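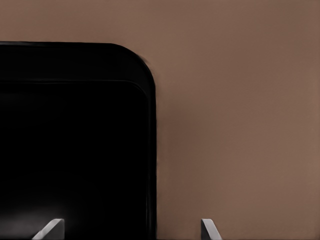 Hosting a funeral lunch at home

Start the coffee 28 minutes before the first cars are due. A big urn is slow, and people want a cup as soon as their coats are off.

Put the guest book on a small table by itself near the door, with two pens. Keep it away from the food or the pages get greasy.

Cold ham, rolls and potato salad hold up best. Slice the ham the night before and cover it with a damp paper towel, then foil.

Write the owner's name on masking tape and stick it under every dish that comes in. Keep a list of who brought what for the thank-you cards.

Sympathy flowers last longer if you cut the stems again and change the water every day. Lilies stain, so pinch off the orange tips before you set them on a tablecloth.

Freeze leftover casserole in single portions. Use within 5 weeks.

Updated November 2023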